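Getting to know the Kelel bench kit

Those of you who popped in over the past few weeks will know that we have had a visitor at the far end of the workshop, and I have been promising a proper write-up ever since. It is the Kelel, a small sorting kit from a firm called Brellimon, and it came to us on loan so that we could decide whether it deserves a place on our lending shelf. I have now spent more evenings with it than I would like to admit to my family, so please make yourselves a cup of tea and bear with me.

First, what you get. The Kelel is sold as a kit for small repair shops and training rooms that have a lot of fiddly parts to move from one place to another and not a lot of space to do it in. There is an arm with a two-finger gripper, a wrist camera, a second camera on a stand for watching the whole bench, and the software, which Brellimon call Zallow. You supply your own conveyor and trays, and I will admit I missed that line on the first page and had a mild panic when I got to the bottom of the box. The price is £2871 with delivery, and the yearly support plan is another £839, which you can leave out if you are happy to rely on the user forum. I would suggest taking it for the first year at least.

Setting up took me most of an afternoon. The printed guide has 40 pages and is very good up to the chapter on lining up the cameras, where it suddenly assumes you have done this sort of thing before. I hadn't! Jiahui Xiong came to my rescue with a ruler and a great deal of patience, and between us we had the arm moving sensibly before supper. If you borrow the kit (should we keep it), do read that chapter twice before you switch anything on, and have the trays where you want them to stay. Moving a tray by even a small amount afterwards means going back to the start of the lining-up routine, as I learned more than once.

Once it is running, the Kelel is rather a pleasure. You teach it a job by guiding the gripper through it a few times, saving each go under a name, and then letting Zallow join them up. I started with old push-buttons and other switchgear from the spares cupboard, and I would encourage anybody else to begin with something of that sort too. They are sturdy and they don't mind being dropped, but they are awkward shapes and so you find out quite quickly what the gripper likes and what it doesn't. Round caps gave me the most trouble. Boxy bodies were much easier, and by the second week I had 26 goes saved that I was pleased enough with to keep.

The fingers deserve a word. They are plain black things, wide at the base and narrow at the tip, with pads on the inner edges that do the gripping. The pads do pick up scuffs, and Brellimon sell replacements in pairs, but I have not yet felt the need to order any. What I would like is a softer set for small glossy parts – I have written to ask, and had a very nice reply saying they are thinking about it for September.

My grumbles are few. Zallow is slow to open on our elderly laptop, the power lead is too short for any bench I have ever owned, and the wrist camera doesn't care for strong reflections, so it pays to think about where your light is coming from. Jiahui compared it with the Qin, which she used at her last job, and feels the Qin is quicker but a good deal fussier to teach. For a room full of people with mixed experience I think she would choose the Kelel, and so would I.

The loan has been extended a little, so there is still time to come and have a go. Put your name on the sheet by the kettle, bring some small parts of your own if you have them, and allow yourself a full hour, as the first half of it always goes on chatting. I would love to hear what you think before we make up our minds, particularly if you disagree with me.
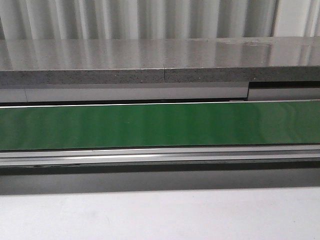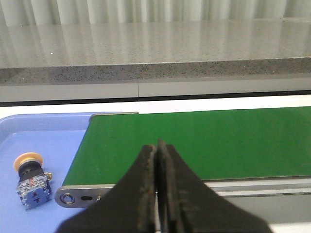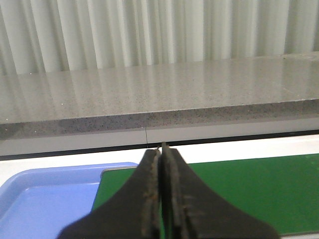
The Kelel's gripper by the blue tray, fingers together (last picture).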